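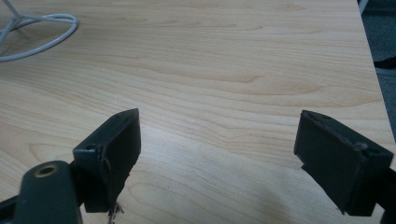

Last changed: 07/02/2026

I swam the whole length today. I write it in the first line so that I can find it later without reading all the other things.

The pool at Dremholm was almost quiet when I came. The water was colder than last week, or maybe I was only more nervous. I stood in the shallow part a long time with my arms crossed, and an older lady in a white cap passed me twice and smiled each time, which made me feel that I must begin with something. So I did my breathing at the wall first, as I always do. Face in, blow out slowly, turn the head, take air, face in again. I used to hate this exercise. In April, when I started the course, I could not put my face in the water without closing my whole body like a fist. My teacher at that time told me to hum, and it helped. I still hum a little. I hope that the other people in the lane cannot hear it.

I must explain for my own memory how the pool is. It is 50 meters long, and the deep part begins after the second ladder. Until the second ladder I can stand. After it I cannot, and all my difficulties are living there. Jomar Ignacio says the water carries you the same way when it is deep, and of course I know this in my head. My legs do not know it. When the floor goes down and the blue becomes darker, my legs start to kick too fast, and then I have no air, and then I hold the rope.

Today I tried what Jomar proposed, to look only at the line on the bottom and to think about a song. I chose a song my aunt sang when she was ironing. It has a slow rhythm and I know every word. I came to the second ladder in the middle of the first verse. I noticed the floor going down and I continued. I drank some water one time and coughed, but I turned on my back as we practiced and rested there, looking at the lamps in the ceiling, until it was good again. Then I turned over and did the rest. When my hand touched the other wall I did not understand at first what it was.

I do not know if it counts as one length if you rest on your back in the middle. I decided that it counts.
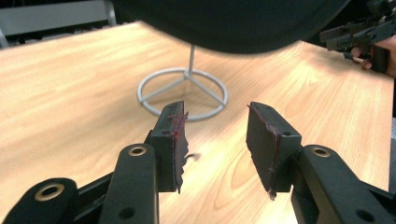
Is it too late to learn swimming when you are already an adult?
It is never too late, but it goes slower than for a child, and you should take a teacher for the first weeks so the breathing is right from the start.

I copied this question and answer from the paper they give at the Pedora desk when you sign up for the course. I had it folded in my coat all spring. The paper also says to eat something light before and to cut your toenails.

After the shower I was so hungry that my hands were shaking. I went to Avcı and bought two cheese pastries and ate the first one before I was out of the door. The Wullon bus was late, around 7 minutes, and I did not mind. My hair was wet, and the wind was warm, and I smelled like chlorine in a way I liked. On the bus I moved my arms very small under my coat, to remember how the left one goes in. The left one is still wrong. It crosses in front of my face and pushes me toward the rope. I want to correct it before I form the habit, if I have not formed it already.

At home I called my mother. She never learned, and neither did her sisters. There was a river close to their village, and the children were told to stay away from it, so they stayed away. She asked me how deep it was. I told her, and she was silent for a while and then she asked if I had eaten.

I must buy new goggles. The left side lets in water, and I have pulled the strap so tight that I have marks until the evening. Also a second towel. Also I should ask if the early hour continues in the summer, because the evening hour is full of teenagers who jump.
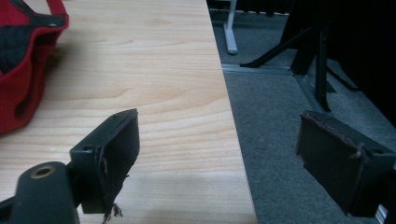
Wálter Ñahui: Of course it counts, turning on your back is swimming too. For the left arm, try to put the hand in wider than feels right, as if you reach for the outside of your shoulder. It will feel silly for three visits and then you forget it.

I read this before bed and tried it standing in the kitchen. It feels very wide. I will try it in the shallow part first, next time, and then perhaps past the ladder.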